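Tray on the table or straight on the cloth?
Started by jmarsden, Kitchen & Dining

We've moved the small table up against the cupboards and put a pale cloth on it, and now I can't settle how to lay it for breakfast. 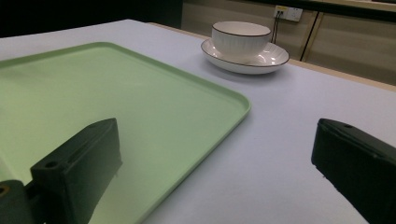
I like eating off the green tray because it catches the crumbs, but it takes up most of one side. The bowl is the white ribbed one with the dark line round the lip, and it has a matching saucer. My other half thinks the bowl should live on the tray. I think it looks better on its own. There are 2 of us eating and the table isn't big. What do others do?
Jamie

----
Penrose_D wrote:
Bowl on the tray. If you spill porridge you wipe the tray and you're done. On the cloth you're washing the cloth.

----
cyril.mottram wrote:
Disagree with Penrose. It's got a saucer under it, so the saucer does that job already. Put a bowl and saucer on a tray and you've got three layers before you get to the table. I'd keep the tray for toast and the teapot.

----
Penrose_D wrote:
A saucer doesn't catch milk when a child knocks the bowl over.

----
cyril.mottram wrote:
Jamie didn't mention a child.

----
jmarsden wrote:
No children, just a clumsy adult. Cyril, the teapot on the tray is a decent idea. I hadn't thought of using it for serving.

----
hollisL wrote:
Is the tray matt? We had a matt one in a similar green and it marked badly when we put hot mugs on it. Went back to a plain cork mat from Cruickshank's in the end.

----
jmarsden wrote:
Yes, matt. No marks yet but we've only had it since May. I'll put something under the pot.

----
Joscha_Diekmann wrote:
I would move the socket cables first. If the bowl goes to the back of the table, the leads come down right behind it. Can you run them along the wall and off to one side?

----
Penrose_D wrote:
Agree with Joscha on that. A couple of stick-on clips would sort it. The ones I bought came in a pack of 6.

----
jmarsden wrote:
Fair point. I'll get some clips on Wednesday. Bowls on the cloth for now, tray for the pot and toast, and if the cloth needs washing every other day I'll come back and tell Penrose.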